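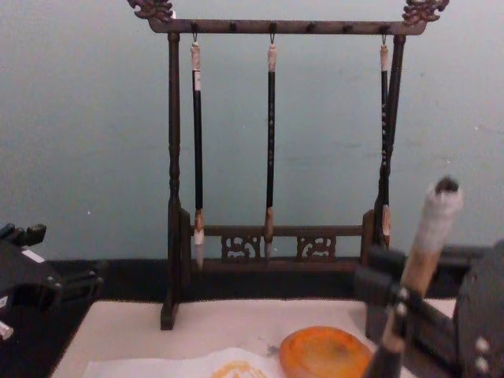 Brush rack with three brushes

Brush lettering at Zomthorpe: common questions

Do I need to bring anything?
No. Brushes, paint and paper are included. Wear old sleeves.

How long is the course?
It runs for 3 evenings in June. If you miss one, email us and we will send the practice sheets.
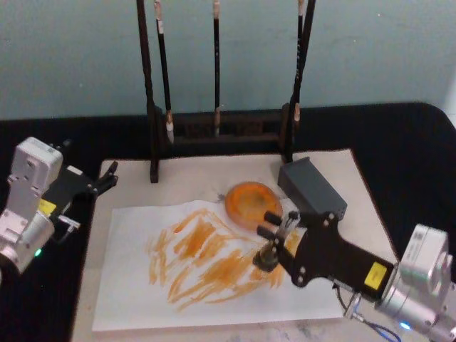 You can also join the next course for that evening at no charge.

Can I take my brushes home?
The course brushes stay here. Jestance sells a similar set.

How should I dry a brush?
Hang it with the tip down. 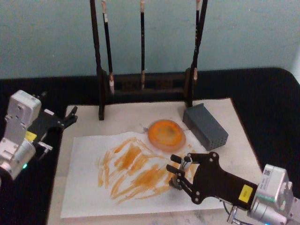
Essien adds that you should rinse it in cool water first and never stand it in the jar.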